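Puspita Sopacua has spent 13 years working on small wind turbines, the last two of them at Travus, where she runs blade testing.

"Most of our sites are hill farms," she said. "The wind there is gusty, and a blade made for steady coastal air wears out early."

Her team has put up 15 turbines near Pekent so far. Each one feeds a battery shed shared by several homes. 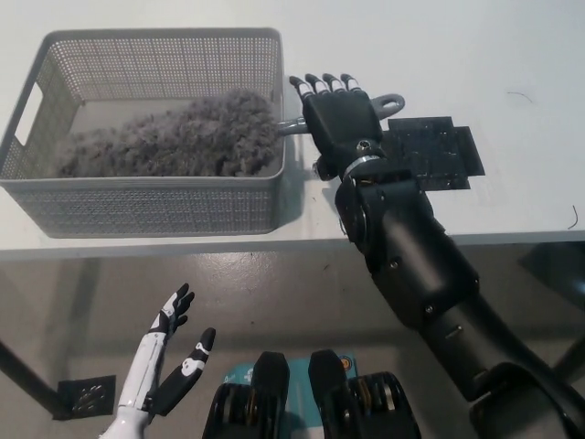
The main cost is still repair, according to Sopacua. A worn bearing can stop a turbine for weeks if the part has to be shipped in. "We keep spares in the shed now — bearings, brake pads, a full set of bolts," she said. "The farmers can do half of it themselves."

Asked about noise, she said the new blades turn more slowly and that complaints dropped after they were fitted in May. Travus plans to start work on a second group of sites next spring, once the permits come through.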